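Tollby Snack Counter Moves to the Front Hall

14 October 2024

The snack counter at the Tollby community center has moved out of the back corridor and into the front hall, next to the coat racks. It opened in its new place this week with a longer table, a new price list and a few more things to eat.

Glenys Bramwell, who has run the counter since July, said the corridor had become too tight once the evening language classes started. People waiting for tea were standing in the doorway of the classroom, and the teacher had to ask them to move.

"We had a folding table and a kettle on a stool," Bramwell said. "It was fine for a dozen people. Then both classes came out for their break together and it was a squeeze."

The center paid $372 for the move. Most of that went on a second electrical outlet and a coat of paint for the wall behind the table. The table itself came from the center's own storeroom, where it had been used for the spring plant sale.

Cake is sold by the slice, and packaged snacks are sold singly. Cold drinks in bottles are kept at the back of the table. Bramwell said she wanted the packaged things in one tray and anything cut or unwrapped kept apart from them, so that people could see what was what before they got to the front of the line.

Darren Marsden bakes two of the cakes each week at home and brings them in before the first class. He cuts them at the counter. He said a cake cut at home and driven across town dries out at the edges, and he would sooner spend the extra few minutes with a knife and a board. 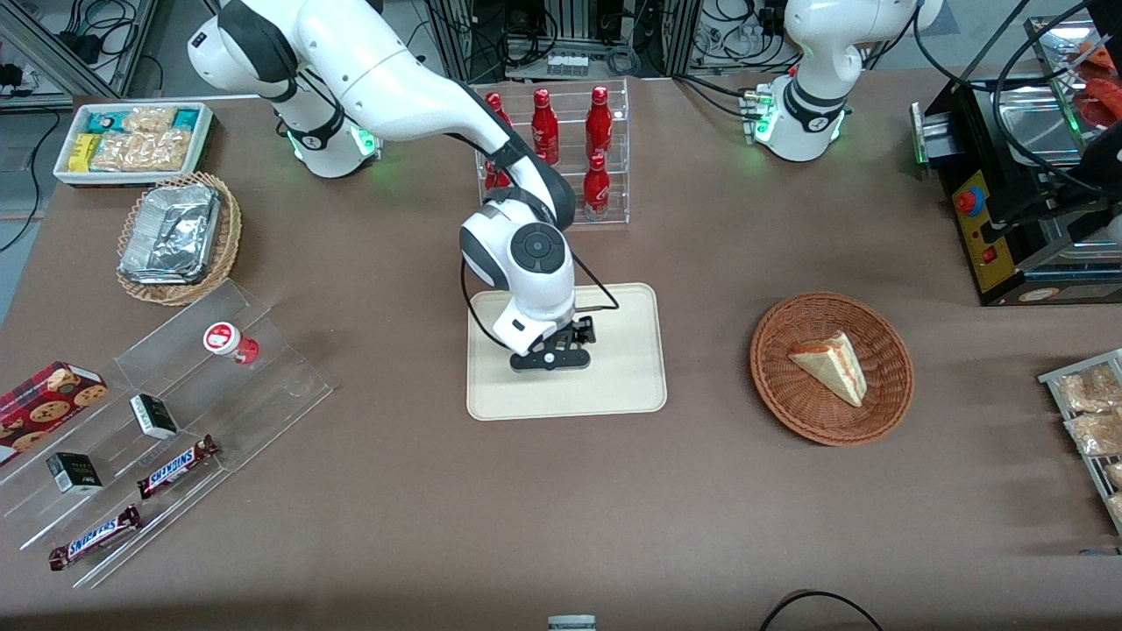 When is the counter open?

The counter opens 30 minutes before the first evening class and closes when the last class goes in after its break. On days with no classes it stays closed, and the kettle in the upstairs kitchen can be used instead.

Prices have gone up slightly on some items. A slice of cake is now $2, up from $1.50, and a cup of tea or coffee stays at a dollar. Packaged biscuits and bars are sold at what they cost the center, rounded up to the nearest quarter. Bottled drinks are unchanged.

Chelsea Cheetham, who keeps the accounts for the center, said the counter took in $2,879 between July and the end of last month. After supplies, the amount left over was enough to pay for the move and to put $300 toward new chairs for the reading room. The chairs have been ordered from Janssen, a furniture dealer in Harnau, and should arrive before the winter program begins.

The counter still takes cash only. Cheetham said a card reader had been looked at and put off until next year, when the center's phone and internet contract comes up for renewal. Small bills are appreciated, as the cash box often runs short of ones by the second break.

Some regulars had asked for hot food. Bramwell said that would not happen in the front hall. The hall has no sink, and anything beyond tea and coffee would have to be carried down from the upstairs kitchen. Soup may be offered there on a trial basis in the new year if enough people sign up for a shift. A sheet is pinned to the board by the main door.

Mark Anthony Panganiban, who teaches the later class, said the new place suited his students. Their break is short, and with the old counter some of them gave up waiting and went back in with nothing. He has asked his class to bring their own cups. Paper cups are still available for anyone who forgets, but they are one of the larger items on the supply bill.

Food allergies came up at the last users' meeting. Els Van Leeuwen asked for a written list of ingredients for the home-baked cakes, and the counter has agreed to keep one. Each baker now fills in a card with the date, the name of the cake and everything in it. The cards are kept with the cash box and can be read on request. Packaged snacks are left in their wrappers so that the labels can be checked.

Anyone who would like to bake for the counter can leave a name and phone number at the front desk. Cakes without cream fillings are preferred, as there is no refrigerator in the hall. Ingredients are paid back on receipt, up to $12 a cake.

Leftover cake is offered at half price during the last 10 minutes. Plates and trays belonging to bakers should have a name taped underneath, and any left behind are put on the shelf outside the office. Three cake tins from the summer are still there and can be picked up during office hours.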